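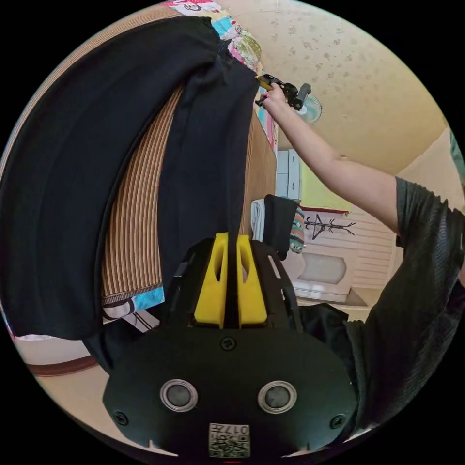
Page last changed: February, after the Osum rows were redone

Pludgate Closing Prices - read me first

Hello, and thanks for downloading this. It's a table of daily share prices for small companies, plus the buy and sell tips that went with them, which I've been typing up and tidying for far too long. I keep it for my own back-testing and share it so other people can check my sums (please do!).

What's in it

The main file is tips.csv, with 3,822 rows. Each row is one tip on one share: the ticker, the price when the tip came out, the target, the stop-loss, how long the tip was meant to run, and what the price did next. A second file, shares.csv, lists all 193 companies with their sector and the currency they trade in. The two join on the ticker column.

Prices are closing prices unless the column name ends in _intra. Those are the highs and lows for the day, and I only have them for tips meant to be opened and closed before the bell.

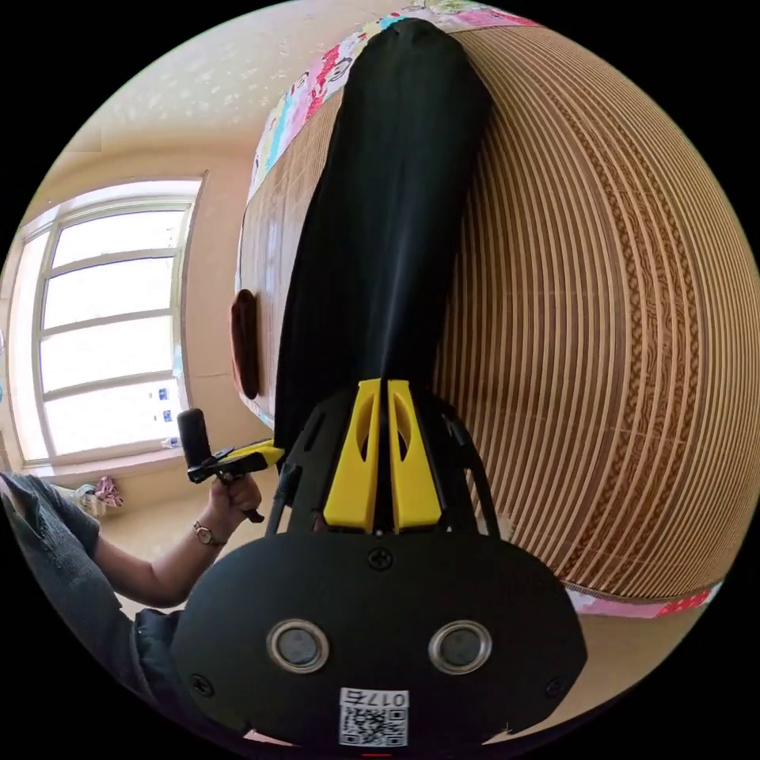
Stop-losses are the messiest column, so a word on those. Plenty of tipsters give a target and leave the stop out, and in that case the cell is blank - I haven't guessed. Where a stop was given as a percentage I've turned it into a price and put a 1 in stop_calc. I think of each tip as a pair, target and stop, like the two yellow fingers standing side by side on that black gripper, and a tip with one of them missing gets left out of my hit-rate figures. You can put them back in by setting keep_single to yes in the script.

Known problems

Kirance split its shares partway through the period. Prices before the split have been adjusted, but the targets in the original tips haven't, so use target_adj for that one or you'll get some very silly results.

Vītola is spelt with the long i in shares.csv. If your spreadsheet turns it into gibberish, open the file as UTF-8. The ticker is plain letters, so the join still works.

Osum was missing 22 days of prices. I've now filled in all but 5, and those stay blank.

Sometimes the target and the stop were both touched on the same day. I can't tell which came first from daily prices, so I count it as a stop. That's the gloomy choice, I know, and it drags the hit rate down a bit.

Using it

Do what you like with it, just say where you got it. It isn't advice and I'm not qualified to give any. If you spot a wrong price, send me the ticker, the row number and where you looked it up, and I'll fix it in the next version.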